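# Setting up the pipetting cell, before there was a cell

Aug 24, 2019

A short gallery from the layout work on the liquid handling cell. Both renders come out of the simulator. I've kept the notes brief where I could and grumbled where I couldn't. If you're looking for the sales version, Eltach has one on their site and it's much cheerier than mine.

The job was to decide where the arm goes in relation to the gantry, and to fix that before anyone drilled a hole. Rhun Powell built the model. I was asked to poke at it, which suits me, as I've never fully trusted a layout that looks good on a monitor. A model has no cables to snag and no one leaning on the table while they talk on the phone. 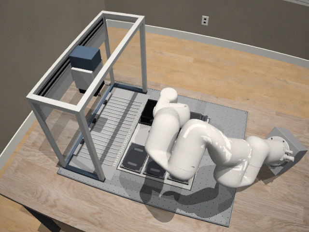

The quote from Lelent says the arm position can be taught once and left alone. I've heard that before. On the old Nukitz line we re-taught every nest in December after the heating came on, and again when somebody shifted the bench to sweep behind it. So my first request was a re-teach procedure on paper, with the order of the points written out: mounting block first, then the plate corners, then the nests from the gantry side outward. If the block has moved, every point after it is wrong and there's no sense fussing over a nest.

Rhun's answer was that the perforated baseplate takes care of this, since everything bolts to the same grid. I'll give him half of that. The arm's mounting block stands on the table in this layout, so the plate and the arm can still drift apart if either one works loose. I've asked for the two to be tied together or for a check at the start of every week - preferably both.

The simulated cycle was run 2,000 times overnight and came back with no collisions. Good. It was the same cycle 2,000 times, though, and the computer doesn't get tired or put a plate down crooked. I asked for a second batch with the plate positions nudged a little on each run, and that one got to 3,957 before we stopped it. It found 2 approaches I didn't like, both at the nest closest to the arm's own shoulder. Neither was a crash. Both were close enough that I wouldn't want to find out on real hardware.

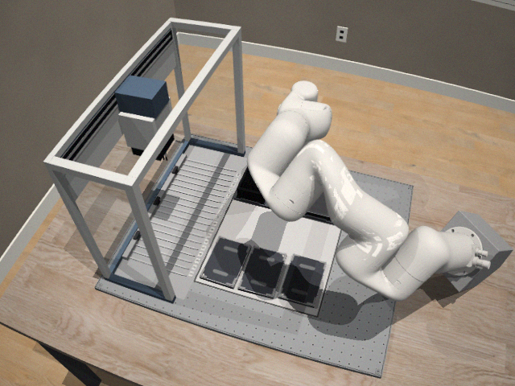
Access for maintenance is the part that always gets left for later. Amoah, who will supply the tips and service the head, want it lowered for cleaning and say their technician can do this from any side. I doubt it. With the arm parked like this its elbow hangs over the tray, and the three dark plates lined up along the near side are right where a person would want to reach in. The gantry posts don't help either. My suggestion is a proper service position with the arm folded back toward its mounting, saved under its own name, and a line in the manual that says to use it. Rhun thinks operators will jog the arm out of the way by hand. He's probably right about what they'll do, and I'd still like the saved position.

Still open on my list:

- Cable routing from the base of the arm. The model leaves it out completely.
- A torque check on the mounting bolts after the first 9 days of running, then monthly.
- Who keeps the backup of the taught points. At the moment it's Rhun's laptop, and I've said what I think of that.
- Whether the rail on the gantry gets wiped or greased. Two suppliers have given me two answers.

I don't hate the layout. It's compact, and the reach works on screen for every nest. I'd hold off on calling it finished until somebody has stood at the real table with a plate in one hand and tried to get the other one in past the arm. The bench arrives after the floor is done, and I'll add more pictures then.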